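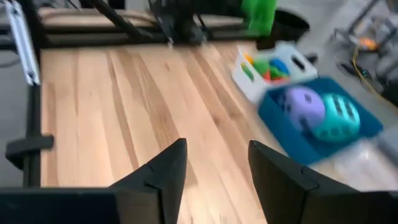
The teal-blue bin on the right side of the table, with a purple piece and a turquoise piece inside.

How to Sort Mixed Toys Into Bins on a Tabletop
By Daryna Pasichnyk

Mixed toys are easier to sort at table height than on the floor. Any solid table will do, and a wooden top wipes clean when you are done. You need a few open containers, a damp cloth and a bag for broken pieces. Clear containers are best for small parts. A solid-colored bin is fine for anything large enough to recognize from above.

Step 1. Clear the working area
Push the containers toward the back or one side of the table. Leave the middle for spreading out pieces. Wipe the wood and let it dry before you tip anything onto it. Crumbs and sand end up in the bottom of the bins otherwise.

Step 2. Pull out the large pieces
Go through the pile once for big items only: oversized dice, balls, vehicles. Put them straight into a shallow bin or tray. Don't stack them. If one layer fills the bin, start another.

Step 3. Sort the blocks
Building blocks get the deepest clear container. Sorting by color is optional, and with young children I would skip it – the colors will be mixed again by dinner. Pull apart anything that is stuck together first. Joined pieces take up more space than you expect.
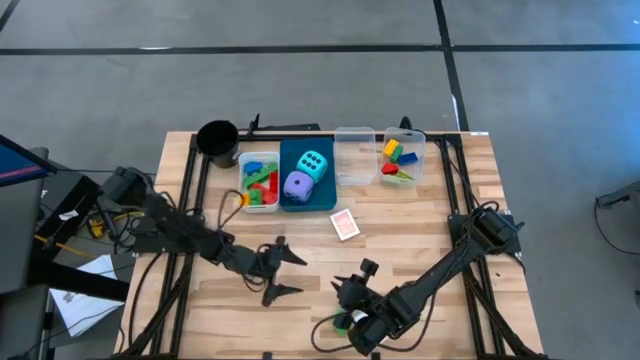

Containers lined up at the back of the table: black bin, main blocks, dice in the teal-blue tray, a spare, and a small batch of pieces at the right end.

Step 4. Use a second container for the odd ones
Pointed pieces and other unusual shapes get lost in a full bin. Set up a smaller batch in its own container, along with a few regular blocks to build with. Ours rarely holds more than 10 pieces.

Step 5. Keep one container empty
Leave a spare in the row. It takes whatever turns up later under the couch, and it is useful if one group outgrows its bin.

Step 6. Choose an order and stick to it
Line everything up along one edge with the openings facing up. Put the bin that gets used most at the end nearest the child. Olesia Onyshchenko, who looks after three kids under 8, keeps the same order on her shelf as on the table, so the bins can be carried over one at a time.

Washing
Hard plastic blocks and dice can be washed by hand in warm water with a little dish soap. Dry them on a towel before they go back. Do the bins at the same time. I do this in June, when everything can sit outside for the afternoon.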